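Rimham open day – recordings and notes

README, last touched 21st April

What this is

Everything we kept from the open day at the Rimham site. Two-arm cell, task box on a white table, visitors standing behind the tape and asking for things. Parsons was the arm controller build we ran, Holtotance is the logging side. Flelladis is the name of the whole set, demo plus recordings, so if you see flelladis_ in front of a folder it came from here and not from the bench tests.

Written fast, will tidy later. Corrections welcome.

Contents

417 episodes in total. One episode = one attempt at one task, start pose to release. Failed attempts are in there too, not filtered. Folders:

episodes/ – head camera video plus joint states for both arms
labels/ – task name, outcome, free text note
calib/ – camera and arm calibration from the morning, plus the redo from after lunch
floor_notes/ – what we scribbled between runs, typed up as is

The visitor side cameras are NOT in here. People were told only the cell would be recorded, so that footage is gone. Please don't ask for it.

Tasks

Visitors picked from a printed card. Task names as they apear in labels/:

slide – move a slider knob to a number
press – press a button by color, red, blue, green or yellow
press_seq – same, several colors in order
toggle – flip one of the two metal switches
knob – turn the big rotary knob to a number
plug_out – pull a test plug from the patch area
plug_in – put it back
probe – pick up the probe lead and touch a socket

Press was by far the most popular, kids mostly, yellow over and over. Knob was asked for least until somebody got the arm to turn it and then there was a line for it. The balance between tasks is whatever the crowd wanted – don't train on it as if it was sampled evenly.

Setup

Arms on either side of the table, grippers coming in from above. Box goes in the middle, buttons to the left as the head camera sees it, plugs to the right. Not clamped. We had it clamped the day before and took that off so people could see the arms deal with a box that moves a bit. It does move. Plug_out shifts it the most, check the calib redo if your poses look off in the afternoon episodes.

Episode limit was 900 control steps. Anything that hit the limit is marked timeout and not fail, different thing. Joint states in episodes/ are at the full rate, video is not, timestamps are in both so line them up yourself or use align.py.

Outcome labels

3 values: ok, fail, timeout. Set by whoever had the keyboard, on the spot, so expect some sloppiness. Known soft spots:

slide – we called it ok if the knob was closer to the asked number than to the next one. Generous.
toggle – ok means the lever ended in the asked position, no matter how many tries it took to get there.
plug_in – a plug sitting crooked was a fail in the morning and sometimes an ok later on. Sorry. Trust the note field over the label for this one.

What went wrong

Network drop before lunch. Holtotance kept writing but the right arm stream has gaps. Those episodes have gap=true.

Cables. With the patch cables looped above the plugs the gripper fingers snag on them coming down. Slowing the approach helped, coming in steeper helped more. We started the day with the fast approach becuase it looks better to a crowd. Would not do that again.

Too many people asking at the same time. Some episodes have a task name that does not match what the arm did, the operator heard one thing and typed another. The ones we caught are in floor_notes/mismatch.txt, there will be more.

Questions we got a lot

Is someone driving it. For press, slide and toggle no, Parsons ran those from start to end. Plug and probe tasks were teleoperated, mode=teleop in labels/. Knob was mixed, check the field.

Can it do it faster. Yes, and then it misses.

Use

Internal and partner use fine. Fine for imitation learning on the teleop part, fine for checking a success detector. Not a benchmark. Don't quote success rates from it, the operators were also talking to visitors the whole time.

To do

– relabel plug_in from video
– merge the two calib files
– trim idle time at episode start, up to 1000 frames in the bad ones
– next open day: a task card with bigger print, and one person who only types

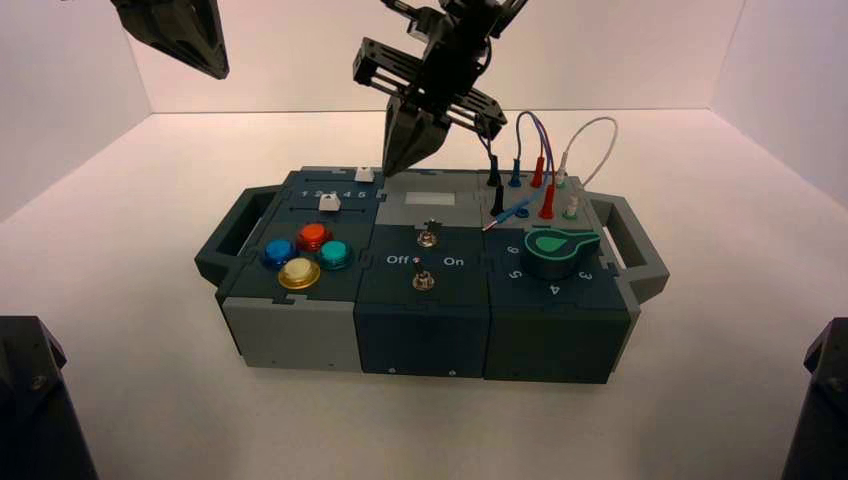
Still need to decide on file names for the merged calib, and align.py wants a flag to skip the gap=true episodes. Until then filter them by hand before running it.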